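Keeping a Shared Kitchen Garden Notebook: What One Year of Records Taught Us
Student project report by Myrtle Wojcik
6 November 2019

When I first signed up for this project I thought I would be writing a report on tomatoes, and I had even picked out a title for it. What I ended up with is a report on a notebook. The Villanueva garden, behind the old bus depot, has been shared by neighbors for years, and at the back of its shed there is a shelf of notebooks in which people have written down what they planted, when they watered, what came up and what the slugs got. My project was to read those notebooks, pick one full year, and see whether the records could help the gardeners plan the next one.

I chose the most recent complete year, which began in February, when the first seeds go into trays on people's windowsills. It holds 362 entries. Some are a single word ("Rain!") and some run over two pages and wander off into recipes, and I must confess those were my favorites.

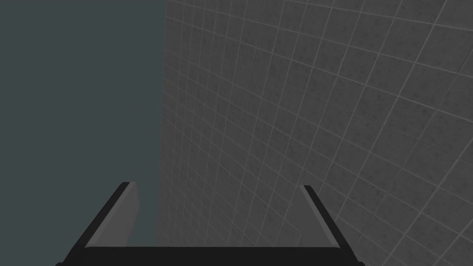

Why use a paper notebook when everyone has a phone?
The gardeners tried a phone app called Kultotum for one season, and the people who knew the most about the garden were the ones who wrote in it the least. The notebook hangs on a string by the shed door, and anybody with a pencil and dirty hands can use it.

My method was simple, though it took a good deal longer than I had planned. I typed up every entry and gave each one a label: planting, watering, pests, harvest, weather, or other. Where an entry fit two labels I gave it both. The handwriting was a challenge (there is one gardener whose "beans" and "beets" are the same word as far as I can tell, and I had to go and ask), and a few pages had got damp and stuck together. I peeled those apart over a kettle, very slowly, with my aunt standing by to tell me I was doing it wrong.

Watering turned out to be the biggest label by far. People like to write down that they have watered, I think partly so the next person doesn't do it again and partly because it is nice to be seen to have done it. Harvest entries were scarce by comparison. Plenty of crops get planted, fussed over and watered all summer in these pages and then simply vanish from the record, presumably into somebody's supper.

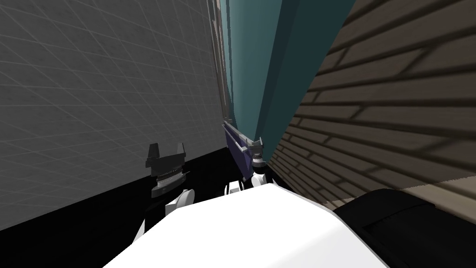
Clevgate College, Department of Community and Environmental Studies

That gap matters more than it might seem. If you want to know whether the climbing beans by the south fence were worth the trouble, you need to know what came off them, and the notebook can only tell you that they were thirsty. I raised this with the gardeners at their fall meeting, over a very good squash soup, and we talked about how to get people to write down what they pick without making it feel like homework. One idea was to tie a second pencil to the

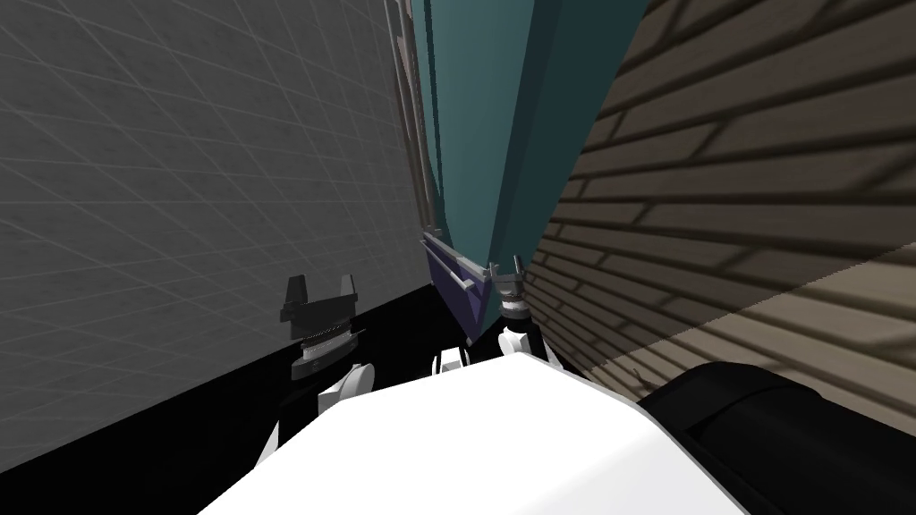

harvest basket, along with a little card that has room for the crop and the number of handfuls. Handfuls were the gardeners' own choice of unit, and I have come around to it. I had wanted a kitchen scale, but a scale needs batteries and somewhere dry to live.

The pest entries were the most useful of all. Slugs show up first in the lettuce bed nearest the compost, and the entries complaining about them come in a bunch after wet weather. Three different people wrote the same advice about moving the lettuce, months apart, and it seems none of them had read the others. I copied all three onto one sheet and pinned it up in the shed, and the lettuce is going to the far side next year. 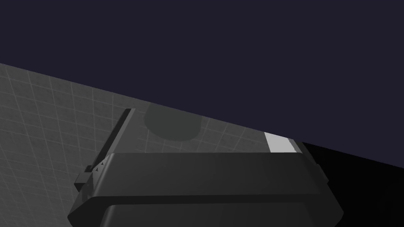 Figure 4. View from the right side, looking down.

If I did the project again I would start typing much earlier, and I would sit down with the older gardeners before reading rather than after. So much of what they told me made sense of entries I had puzzled over for days. I would also like to go back to the earlier notebooks and see whether the slugs have always favored that same bed.

My thanks to everyone at Villanueva for the loan of the notebooks and for all the soup. The typed copy is in the shed in a blue folder, and there are blank pages at the back for anyone who would like to correct my beans.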